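Kutoma Cell — Progress Report to Amis, July 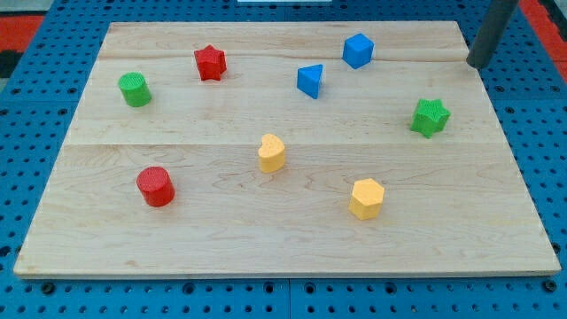

Work board with the eight shape blocks, Kutoma cell.

Status: on schedule. One item carried over (see Open).

Setup
The board was re-leveled on the blue perforated base and the arm zeroed again after the base bolts were retightened. Drift at the far right corner had reached 4 mm before the work. The corner is now checked at the start of each shift. Blocks are placed by hand at varied spacing — the fixed grid used in spring is retired.

Maintenance
Wrist joint regreased at 25 hours, as the Memon service sheet requires. One cable clamp replaced. The Pravex controller was updated and the old settings restored from backup; joint limits were entered again by hand, as the backup does not hold them. Downtime for the period came to 18 hours, most of it waiting for the clamp.

Checks
A run of 40 picks followed the update. The star blocks need a slower approach than the cylinders, and the speed table has been changed to match.

Open
Spare wrist seal not yet delivered. The order is charged to the existing parts line and no added funds are requested. Next wrist inspection is set for Monday.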